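4.2 Recording demonstrations in the simulator

Before you start, check that the scene has loaded and that the arm is in its home pose. Recording needs a scene file saved with Choo 3 or later. Older files will open but cannot be recorded.

1. Open the Session panel and enter your operator name.
2. Pick a task from the list. The task text is saved with every episode, so do not edit it once the session is under way.
3. Press Reset. Objects are moved to new starting positions.
4. Press Record and wait for the counter to start.
5. Bring the gripper to the object named in the task and close it. Flat objects such as the tablet are easiest to hold by a short edge.
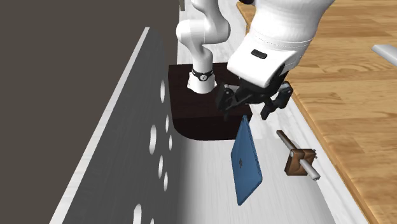 6. Lift until the object is clear of everything near it, then carry it to the goal. Keep the speed slider at 300 or lower while the gripper is closed.
7. Open the gripper, back away and press Stop.
8. Mark the episode Keep or Discard.

Note: Pauses longer than 9 seconds are trimmed on export. Shorter ones stay in.

Note: If you miss the grasp and recover, mark the episode Keep and tick Recovery. Do not tick it for a dropped object. Those go to Discard.

Caution: Do not press Reset while recording. The object positions will jump in the middle of the episode and the file will fail validation.

Caution: Do not change the camera view between Record and Stop.

A full set for one task is 400 kept episodes. Split them between at least three operators. When the set is complete, choose Export, select the Prarnberg folder and leave the format on Default.

Questions about task text go to Ama Annan. Report failed exports to Kaj Vídalín with the session log attached.

Section last revised 10/31/20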